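Trokov open day, Clamton

I went to the Trokov open day at Clamton with a fairly simple question: can any of these machines do the jobs that eat up an evening at home? I mean clearing up, putting things back where they belong, wiping down a table. The firm makes handling equipment for warehouses and has been working on household chores since September.

The visit began in the main workshop, where 106 of us had signed in by mid-morning. We were split into groups and given a short talk on the shop-floor work. Moving boxes of a known size from a shelf to a belt is more or less a solved job, and we watched it done without a fault. Mixed stock is harder. A bag of screws went into the tray at the first try, but a coat on a hanger took 4 minutes and ended up on the floor.

Upstairs is the home side, which was what I had come for. Most of the practice is done in simulation, on a program called Tadness. Maxine Sheehan, who runs the team, explained that a chore is tried 1,000 times on the computer before a real arm is allowed near a real cup. The rooms are made up, with furniture in different places each time, and the screens show them from the robot's own side.

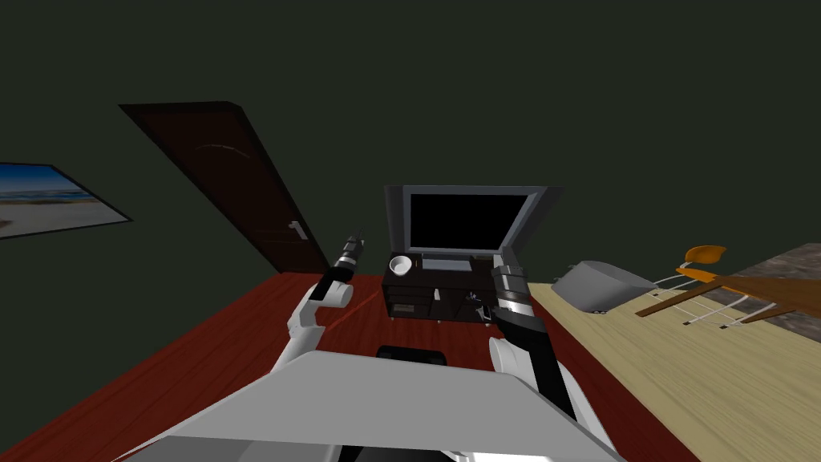 A simulated living room in Tadness, with the right gripper next to a small gray object on the media console.

Tidying a surface like that one sounds easy. Sheehan said the trouble is mostly in the reaching. The arm has to get to a small thing near the front of a unit without catching the screen behind it, and thin parts that stick out are awkward to grip. A bowl is simpler if it is empty. She would not give a success rate for the whole chore, only for single moves, and said the figures dropped quickly once 2 or 3 moves were joined together.

I asked about chairs, as ours are never where they should be. Picking one up off its side is on the list for later. It needs both arms and a good idea of where the weight is, and the present arms are slow at it.

After lunch there was a talk from Partington, who supply the motors — rather long, and mainly about noise. The arms are quieter than I expected, though you would still turn the television up.

My view after the day is that the shop-floor machines are ready for plain, repeated work and are earning their keep. The household ones are not ready. Sheehan thought a machine that could clear a table in a house it had never seen was still some years away, and she did not want to put a number on it.

The next open day has not been fixed. Parking at Clamton is limited and the bus stops at the gate.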